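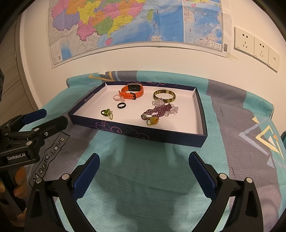 Rings, bead strands, a bangle and a smartwatch kept in a box lid

A catch-all tray is a shallow open container used to hold small personal items, chiefly jewellery, watches and keys, when they are not being worn or carried. It is also called a valet tray or, in some catalogues, a dump tray. Purpose-made trays are sold in leather, felt, wood and moulded plastic, but a box lid is a common substitute.

Form

The usual form is rectangular with a low rim. Rim height is commonly 28 mm, low enough for a ring to be picked up between finger and thumb. The Plivside pattern, drawn by Eskil Nygård and sold from 2000, has a rim on three sides only. A light-coloured interior makes small dark pieces easier to find. Divided trays such as the Bandix have 2 compartments, the larger one for watches and bangles.

Use

Items are laid in a single layer. Watches with a buckle strap may be stored fastened, in which case the strap stands as a loop and takes up more height than when laid flat. Bead strands tend to catch on open-band rings and are best placed at one end -- a separate dish is sometimes used. Faceted glass and resin pieces can scratch softer plastics if the tray is moved often.

Lids taken from gift or shoe boxes are light and slide easily on bedding and other fabric. Trays kept on such surfaces are sometimes backed with felt or thin cork.

Related articles
Jewellery box
Ring dish
Watch roll
Viklund (homewares)
Droltar drawer insert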